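Last updated: Sat 21 February

Fingertip pads wearing on one side

ketden_bench
The left pad on our hand-held gripper is wearing faster than the right. Two fingers, black textured pads, big round screw at the base of each arm. We do bedding work with it, mostly sheets. Pads have 3000 grasps on them. Is it the pads or the arms?

forsberg44
Arms. Loosen both big screws, close the fingers on a flat shim, then tighten them a bit at a time, switching sides. If you tighten one all the way first, it pulls that finger forward.

mopani
I'd disagree. Mine did the same in November and the arms were fine. The pads came from two different batches and one was softer. Swap them left to right and see if the wear follows the pad.

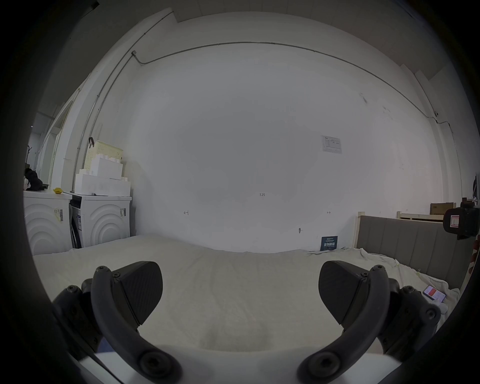

ketden_bench
Swapping is easy enough, so I'll do that first. The pads are the Kavetton ones and I don't have the bag anymore, so no batch number.

forsberg44
Swap them if you want, but check the screws while you're in there. Put a paint line across the head and onto the arm. If the line breaks, you have your answer.

fola_r
Clean the pads before you measure anything. Lint packs into the texture and a full pad looks like a worn one. Dry nylon brush, no alcohol on mine.

mopani
Alcohol is fine on the Kavetton pads. I've used it for two years.

fola_r
It made mine shiny. Up to you.

ketden_bench
Brush first, then paint lines, then the swap. Will post the wear numbers after the next run.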